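Chapter 5
Turnaround Time and the Short-Haul Timetable

Esther Mugo

After working through this chapter you should be able to define block time and turnaround time, set out the order of tasks on the stand, and explain how a delay passes from one sector to the next.

5.1 Why the turnaround matters

An aircraft on a short-haul network spends a large part of its day on the ground. Block time, measured from the moment the aircraft first moves off the stand to the moment it stops at its destination, is fixed mainly by distance, wind and air traffic control. Turnaround time is the interval between arriving on the stand and leaving it again, and it is the part of the cycle over which the airline has most control.

Consider the Hastanville to Priltach route, flown by the regional carrier Clillavetti. The scheduled block time is 51 minutes and the scheduled turnaround 44 minutes. One sector and one turnaround therefore take 95 minutes. Over a day of eight sectors there are seven turnarounds, and a saving of five minutes on each releases 35 minutes -- too little for another sector, but enough to absorb a moderate delay.

5.2 Tasks in sequence and in parallel

Some tasks must follow one another. Passengers leave before the cabin is cleaned, and on this carrier cleaning ends before boarding starts. Others, such as unloading the hold, can run alongside. The longest chain of dependent tasks is called the critical path, and shortening a task outside it does not bring departure forward.

Guérin's method, used in the next section, assigns each task an earliest start and a latest finish. The difference between the time available and the time needed is the float.
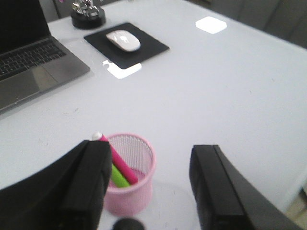 Page last changed: 30th August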